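List: Kullevance Robotics Club, general
Subject: Re: the wrist camera question, and what to do before January
From: club mentor, Brindemer campus

Hello all, and a special hello to the three new families who joined the list after the open house (welcome! please do write in, we don't bite).

I meant to answer this over the weekend and then the printer in the workshop ate my evening, so please forgive the wait. I'm leaving the earlier message in so everybody can follow along.

> Hi everyone. My daughter is on the simulation team and she is a bit
> stuck. She says the arm goes to the right place when she drives it by
> hand but when the practice runs are played back through the program
> it stops short and closes on nothing. She has recorded a lot of runs
> and she's worried they are all no good. Does she need to start over?
> Also, is there any point in looking at the wrist views, or should she
> stick with the one from the robot's head? She finds the wrist ones
> confusing. Thanks from a parent who understands maybe half of what
> she just typed.

First of all, you typed it very well, and please tell her she does not need to start over. Almost every student on the simulation side runs into this in the first couple of months, and I did it myself when I was learning the Zanine software, with a lot less patience than she's showing.

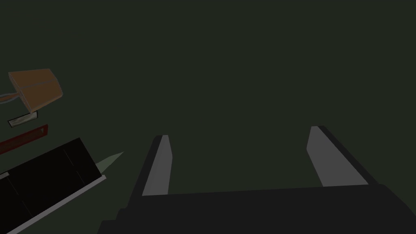 My guess is that her runs are fine and the trouble is in how they were saved. There are two clocks in our setup, one for the arm and one for the pictures, and if the box called "match times" is left unchecked, the two drift apart a little more with every second of the run. By the end of a long one, the program thinks it is looking at a moment that has already gone by. That would give her just what she describes, an arm that stops short and shuts its fingers too early. She can fix this without recording anything again. Open the folder, choose "rebuild," check the box, and let it go. On the club laptops a set of 600 runs takes most of a meeting, so start it when you come in and go have a snack.

If it still stops short after the rebuild, I would look next at the starting pose. A few of the older files begin with the arm a bit lower than the new ones do, and mixing the two is asking for trouble. Sort them into two folders and train on the new ones first. We can see later whether the old ones are worth saving. (I have a soft spot for the old ones, as some of you know, but I will be brave.) 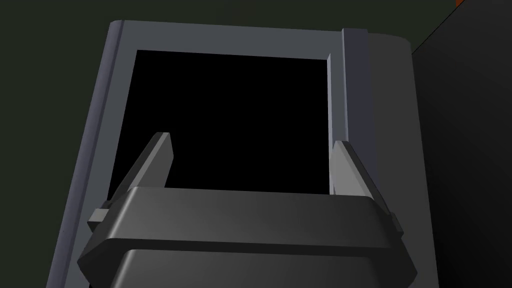
Now, about the wrist views, I would beg her not to give up on them! I know they feel strange at first. The head view is comfortable because it is more or less how we see things ourselves, and the wrist view is like trying to find your car keys with your eye in the palm of your hand. But it is the one that pays off in the last inch or two. Take the gray panel with the big black opening: from close in, you can see both fingertips pointing up toward the opening, and the right one overlapping the bottom of that raised strip at the side. When a student is lining up on something, that sort of overlap is worth stopping for. Ask whether the finger is in front of the strip with room to spare or about to bump it, and then check a second view before going forward. I have the younger ones say it out loud, and it does get noisy, but they learn it quickly.

The head view does have its own uses, of course. I use it for planning the whole trip, where the base should stand and which arm ought to do the work, and whether the elbow is going to swing into the furniture on the way.

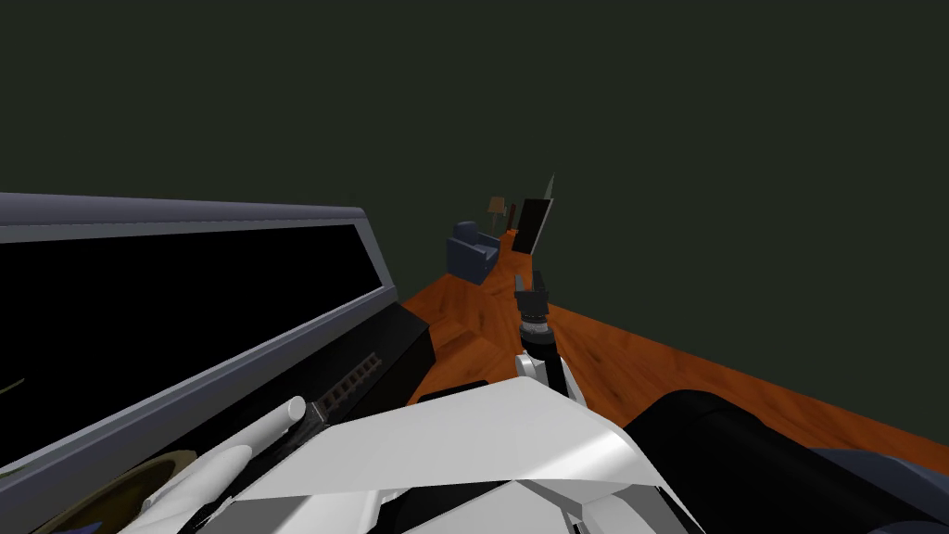 So my advice is to keep both, and to teach the students to move between them. What I suggest at home, if she has the viewer installed, is to play a run once with only the head view, then the same run with only the wrist, and write down one thing she noticed in each. Ten minutes is plenty. We did this last spring with the group that went on to the Bragança meet, and their notebooks were a pleasure to read. The judges there asked to borrow one, and we got it back with coffee on the cover.

A few other bits while I have you all here.

The shared drive is getting full. We have 3,559 runs on it now, and I'm fairly sure a good many are the same run saved twice under different names. Please go through your own folder before we meet again and clear out what you know you don't need. If you aren't sure, leave it alone and put a question mark at the front of the name, and I'll sit down with you and look. The drive slows to a crawl when we go much higher, and I would love to get us down to 2,000 by January.

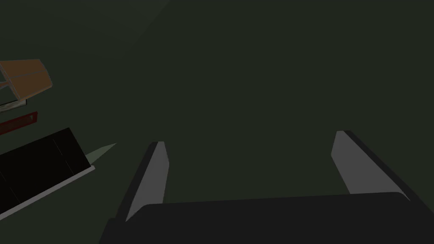
Please also name the new ones the way we agreed, with the team first, then the task, then the run number. "final_final_good" is a fine name for a song but I can't sort by it.

We have 20 seats for the Brindemer practice day and most are spoken for. If your student wants one and hasn't told me, send me a note off list. Lunch is provided, though it's sandwiches again, so anyone with allergies should bring their own. Doors open at 9:00 a.m. and I'll be there from 8:30 with the heat on.

And to the parent who wrote in, if the rebuild gives an error about a missing file, have her copy the whole message and send it to the list. Somebody here will have seen it before, and if it's the one I'm thinking of, the cure is to close the viewer first and try again.

Warmly,
your mentor at the Kullevance club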